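Front Desk and Enrollment Coordinator
Monalau Language Center

Job reference: 379
Posted: 17 Aug 2021
Position type: Regular, full time
Reports to: Ayana Lencho, Director of Student Services

About the Center

Monalau Language Center offers evening and daytime classes in English and four other languages to adult learners. The Center enrolls 200 students each term at its main site on Gashaw Street and operates a smaller testing site in the Buno Building. Students range from recent arrivals preparing for citizenship interviews to retired residents studying a language for the first time.

The Center seeks a Front Desk and Enrollment Coordinator for the main site. The person appointed will be the first point of contact for students, instructors and visitors, and will be responsible for the accuracy of enrollment records from first inquiry through final registration.

Duties

Greet students and visitors, answer questions in person and by telephone, and direct inquiries to the appropriate office.
Schedule placement interviews and notify applicants of their results.
Enter and maintain student records in the Clata registration system.
Collect tuition payments, issue receipts and prepare the daily deposit.
Prepare class lists and attendance sheets before the start of each term.
Assist instructors with room changes, copying and the distribution of textbooks.
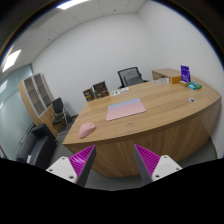 The Coordinator works on site. Regular hours are noon to 8 p.m. during the term and 9 a.m. to 5 p.m. between terms. Coverage at the Buno Building is required on placement test dates, and travel between the two sites is reimbursed at the Center's standard rate.

Required qualifications

A high school diploma or equivalent.
At least 2 years of experience in a reception, admissions or customer service position.
Clear spoken and written English, and working ability in at least one other language.
Experience handling payments and keeping confidential records.

Preferred qualifications

An associate's degree.
Experience in adult education.
Working ability in Amharic, Oromo or Spanish.

Compensation and benefits

Pay is set according to experience and will be discussed at interview. Benefits include health and dental coverage, paid vacation and sick leave, and one tuition-free course per term after 5 months of service.

How to apply

Applicants should submit a letter of interest, a current resume and the names of two references to Letay Ayele, Human Resources Office. Please include the job reference number on all correspondence. Review of applications will begin before the end of August and will continue until the position is filled. Applicants selected for interview will be asked to complete a short data entry exercise.

Applicants who need an accommodation at any stage of the hiring process should contact the Human Resources Office. Monalau Language Center is an equal opportunity employer.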